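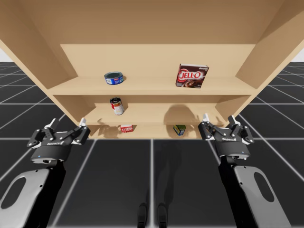

How many demonstrations do I need before a pick-and-place policy is worth testing?

Enough that success on your held-out starting positions stops climbing when you add more. The total depends on the task, so train on part of the set, then on all of it, and compare before you record anything else.

Posted in Collecting Data

shelf_skeptic
That's the stock reply I keep getting and I don't find it very useful. We have 2592 demos of a two-arm shelf task, all generated in simulation from 138 that a person teleoperated. The person who set it up says the generated ones are "as good as real." I doubt it. Held-out success went up nicely at first and has been flat for ages, and the suggestion on Friday was to generate more. Does anyone have evidence that more of the same helps? Or are we just filling a disk?

Khurram Gilani
I'd doubt it too. Your generated demos are the 138 originals with the start poses shifted and the motion warped to fit. If your operator always came in from the front with the right arm, so does every copy. The policy has never seen anybody recover from a bad approach, and no amount of warping will put that in.

Before you generate anything, group the set by source demo. When we did this on the Hokavham project, 3 of the originals had produced more than half of the copies, because the others kept failing the success filter. The filter was quietly picking the easy layouts for us. Check yours for that. Then check whether your held-out layouts come from the same sampler as the training ones. If they do, a flat curve tells you very little about a layout somebody sets up by hand.

What I would do is have a person record a small batch that starts from the states where your current policy fails. Train with and without that batch, same number of steps, 6 seeds each. One seed proves nothing on these tasks and I wish people would stop posting single runs.

burkex_user
just randomize the textures more, worked for us

shelf_skeptic
Worked how? Measured on what? Ours are plain panels and the misses are in reach and timing, so I can't see what texture has to do with it.

Pamatberg
Mostly agree with Khurram, with one complaint. Failure-state batches are easy to get wrong. If the operator takes over late, the good part of the clip is short and you end up training on the mistake as well. Trim everything before the takeover. The Sawatzky export script keeps the whole clip by default, so look for the trim setting before you run it. I also wouldn't mix teleoperated and generated demos at equal weight per clip, the small batch just gets drowned out. Sample by source and see if the curve moves.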